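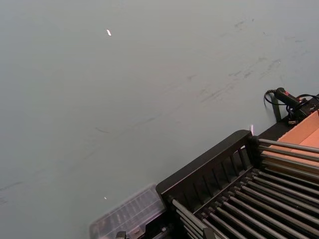 Chapter 7
Where the Plates Go Afterwards

Thaddäus Imhof
05/06/2026
40 shares | 7 comments

The dish rack is the least admired object in the kitchen. People will spend a whole Saturday's wages on a knife and a fortnight choosing a kettle, and then buy whichever rack happens to be stacked nearest the till. It goes home, it goes beside the sink, and it stays there until someone moves house.

This chapter asks you to take the rack seriously for the length of one unit. Chapters 5 and 6 dealt with washing: the order of work, the water, and the long argument about rinsing. Here we follow the plate out of the bowl and try to get it dry, upright and back in the cupboard without chipping it, stacking it wet, or leaving it for somebody else. The last of these is the usual method in shared houses.

When I taught the evening course at Kerncombe I began this unit by asking everyone to draw their own rack from memory. They had all used it that day. Most drew a sort of ladder lying on its back. One student drew a tea towel and wrote "under here" with an arrow, and I gave her full marks.

7.1 What a rack has to do

A rack has three jobs, and they get in each other's way.

It must hold things apart. Two wet plates pressed together will stay wet for as long as you care to leave them, and a stack of bowls is a stack of small ponds. Prongs, slats and bars are all there to keep a gap open so that air can get in.

It must hold things up. A plate leaning at a slight angle sheds its water and stays put. A plate leaning too far sheds its water and then goes to look at the floor. The spacing matters here: a gap made for dinner plates will let a saucer lie down flat, and a gap made for saucers will not take a pasta bowl at any price.

And it must let the water go somewhere. This is where most racks show their character. Some have a tray beneath, some drain straight on to the worktop, and some come with a clever little spout that points, in my kitchen at least, at the bread bin.

You will notice that none of these jobs is "hold as much as possible". That one was added by the people who write on boxes. The old Fovalis leaflet, which I keep for teaching purposes and for cheering myself up, promises room for "up to 200 pieces". It does not say pieces of what. Peas, I should think.
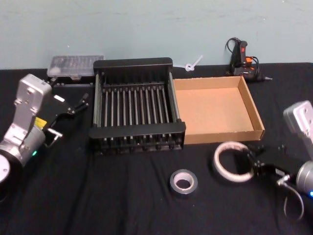 Size is best judged on a bare table, before the thing has been wedged in beside the taps and become part of the scenery. Put it down, walk round it and look at it from above. Then look along it from one end with your eye level with the rim, a position in which you will feel foolish and learn a good deal. A rack that rocks on a table will rock on a draining board. Press each corner in turn. If one of them lifts, check the table before you blame the rack -- I once sent a perfectly good one back to Stöckli's and had to go in and buy it again.

Next, run a finger down the rods or bars. You are feeling for anything rough enough to mark a glaze, and for the joints where rods meet the edge. Joints are where washing-up water likes to retire. A rack that looks spotless from the doorway can be quite a different matter at the sockets, and an old toothbrush will tell you more about it than I can in print.

7.2 What goes in first

There are two schools of thought on loading. The first holds that you begin with the large plates at the back and work forward by size, leaving the front for cups. The second holds that you put things wherever there is a space until there are no spaces, and then balance a saucepan on top. The second school has far more members. The first has more plates.

For this chapter we shall load by size. Plates go in one at a time, all facing the same way. Bowls lean, open side down as far as the bars allow. Cups and glasses go upside down where nothing can topple on them. Pans do not go in at all. Dry them with a cloth and put them away; they were never going to fit and you knew it when you picked them up.

Keep something next to the rack for whatever comes off it. At Kerncombe we used trays until the trays went missing, and after that we used cardboard boxes, which were uglier and were never stolen. A low-sided box is easy to reach into. Only dry things go in it. Wet cardboard gives up slowly and then all at once, generally on the stairs.
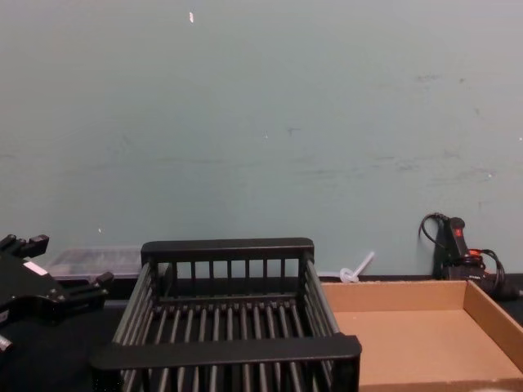

Fig. 7.1 Dish rack with an open, shallow box set against its right side.

Before you read on

Look at the rack at home and write down the following in your notebook.

How wide the gaps are, measured with a ruler. "Plate-sized" will not do.

Where the water ends up. Follow it.

What is in it now, and how long it has been there. If the answer is longer than a day, you own a shelf, and should turn to Chapter 9.

Bring the notebook with you to 7.3, where we shall need the measurements, a side plate and a towel you don't mind losing.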